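Re: pencil station and the packing hours
From: Keith Ellery
To: Cundlow floor automation list
Date: 2025-12-08

Raelene Doolan wrote:
> The Clestside line ships 700 desk sets per shift and the cup fill is
> still done by hand. Before the arm goes live I would like to know who
> loads the pencils, who clears a jam, and whether the packers keep their
> grade. The June note covered none of this.

Raelene,

Answers below, in your order, with stills from the trial table.

Loading stays manual for now. A packer sets out a batch on the board, eraser ends toward the same side, and the arm takes one pencil per cycle. Crossed pencils are the main source of missed picks in the log, so the loading step needs more care than the old hand fill did.

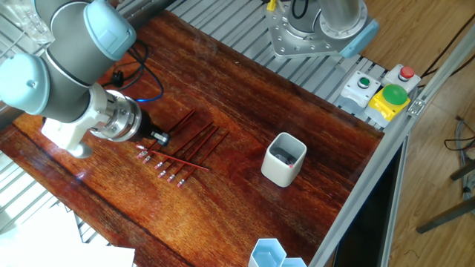
Gripper at the row, one pencil lying across the others.

The best full run so far is 541 pencils between stops. Cycle time is 16 seconds, well behind a practiced packer. The case for the arm rests on wrist strain in the second half of the shift, and I would not sell it to the floor on speed.
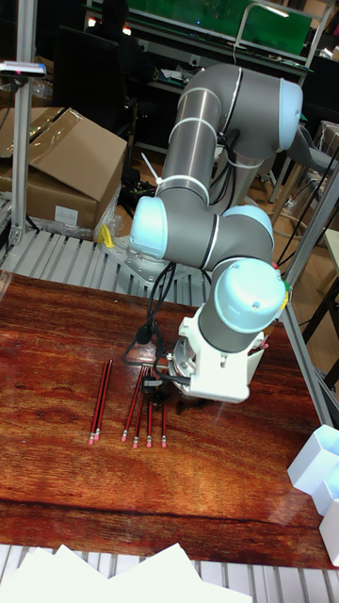
Clearing a jam is a packer's job under the draft procedure, after a stop and with the arm parked. Yvette Pelletier wants it restricted to maintenance, which would mean a wait every time. My view is that anyone who loads should be trained to clear. Spacing matters here too: with a pair lying close together and the other four fanned out, as on the board there, I would have the loader separate the pair before restarting. Lachlan Faulkner has the training outline – it runs to 22 pages and should be cut.

On grade, I only have what Delwyn Whitcombe sent me from the McKinnon site. Packers there moved to a station operator grade after sign-off, and the hand packing rate was left in place for anyone who declined.
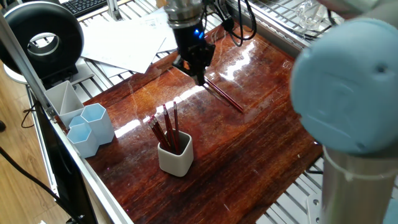 Does a packer who declines the training lose hours?
Under the McKinnon terms, hours are held for the length of the trial and reviewed with the packer present. I have asked for the same wording at our site and am waiting on a reply.

Two items are still open on the equipment side. The Naneck controller logs a missed pick and a dropped pencil under the same code, so the jam figures cannot be split by cause. The cup position is also taught by hand at each changeover – slow, and one more thing for the loader to learn.

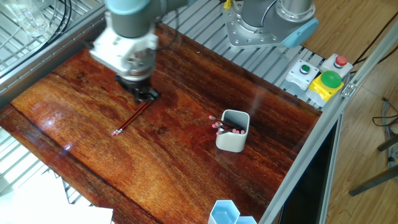
Changes to the draft procedure

Section 2: add "separate touching pencils before start."
Section 4: replace "maintenance" with "trained operator" (Yvette to comment).
Section 5: add the grade wording once we have it in writing.

Comments to the list, please, so the packers' reps see them.

Keith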